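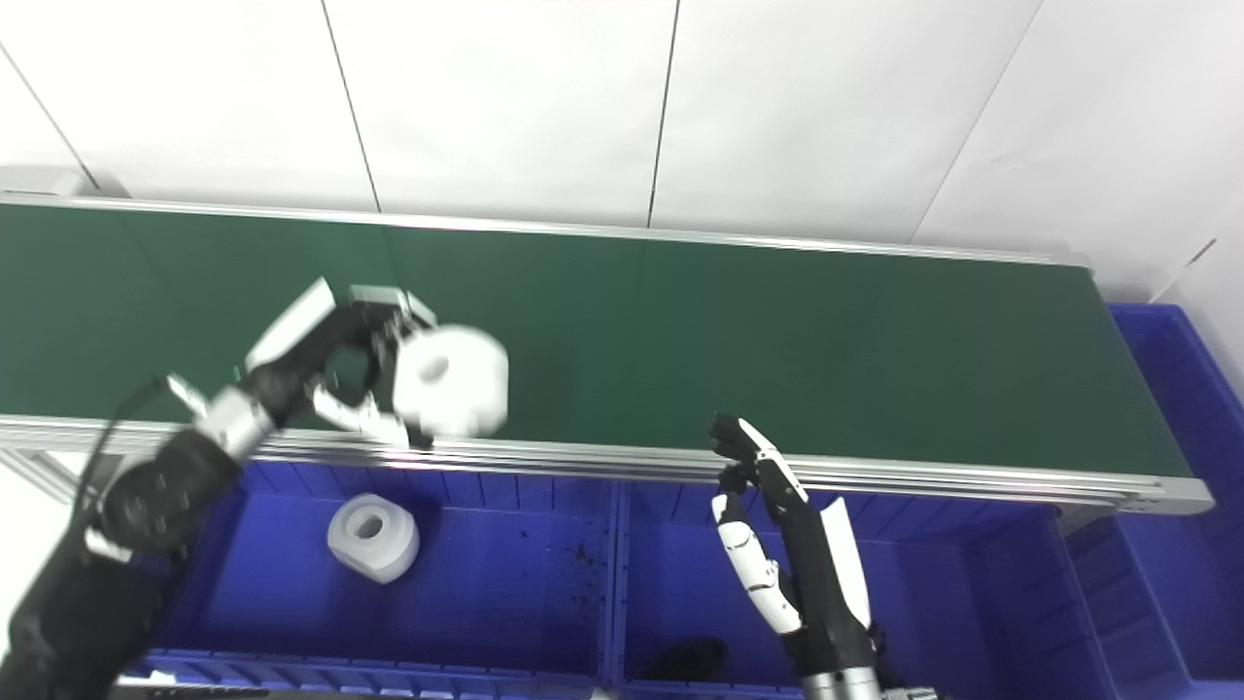

A robotic hand holding a white cylindrical object above a green conveyor belt.

Serving on a Jury at the Grustedby Courthouse: Your Questions
Updated 2018-02-02

I got a summons. Am I definitely on a jury?
Not yet! A summons puts you in the pool. For our November term we mailed 1639 summonses, and 1114 people came through the front door. Most of them went home the same day, and plenty told us they were hoping to be picked.

How did you get my name?
It was drawn at random from voter and driver's license lists. If you've moved out of the county, write your new address on the back of the form and mail it in.

I work nights. Can I get a different date?
Yes, once, and you can pick any week within 90 days. Call before your report date and have your juror number handy (top right corner of the summons, under the bar code).

What kind of case will I hear?
You won't know until you're in the courtroom. It could be a burglary, an assault, a fraud case or, now and then, a homicide. If the charges hit close to home, tell the judge. You can ask to answer in private, and people do it all the time.

What happens during jury selection?
The judge and the lawyers ask you questions — where you work, whether you know anyone involved, whether you've been the victim of a crime. Say what you really think. Being excused is no reflection on you, and you may be sent back to the pool for another case.

Can I look up the case at home?
Please don't. No news stories, no social media, no driving past the address to see it for yourself. If you come across something by accident, tell the bailiff and keep it from the other jurors.

Can I take notes?
In most trials, yes, and we supply the pad and pencil. Notes stay in the jury room overnight and are shredded after the verdict.

Where do I park?
The Pustside lot on Halonen Street is free with your summons on the dashboard. The Urno bus stops right at the courthouse steps, and it's a great way to skip the morning crawl.

Who do I call with other questions?
Mackenzie Arsenault in the jury office, extension 979. She loves this stuff — ask her anything about how a trial works and you'll get a terrific answer. She can't give legal advice or talk about a pending case.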